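About Ruddale

Ruddale is a furnished-room rental company, a phrase that has never once improved a dinner party. We rent small rooms to people who need one for a while: nurses on short contracts, students between leases, the newly separated, and one man finishing a book about canals.

Retno Mangundap and Woo-jin Cho started the company with 4 rooms over a print shop on Lurard Street. The shop ran its presses until two in the morning, and the first tenants were very kind about it. We now look after 373 rooms, none of them over a print shop.

Small rooms are our whole business. A room with a good table and a wall with some character will do more for a person than a big one with neither, or so Retno has been telling landlords for years.
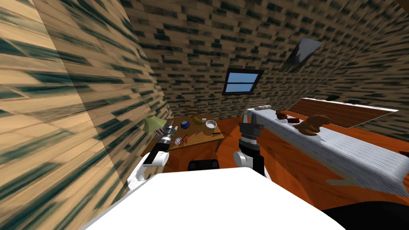
A table is the first thing on our list for any room. 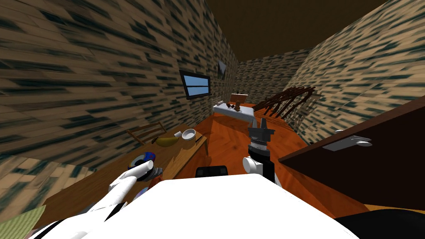 How long do I have to stay?
The shortest stay is one month and the longest is a year, after which we sit down together and write a new agreement. Most people who swear they need six weeks are with us until spring.

Hidayah Nugroho handles move-ins and can get a mattress around any corner in the city. Ebony Te Moana runs the books and reads every lease out loud before it goes out – if she runs out of breath, the sentence gets cut. Our standard lease is down to two pages.

The office is closed on Tuesday mornings, when we go and fix things. Leave a message and Hidayah will call back after lunch, probably from a stairwell.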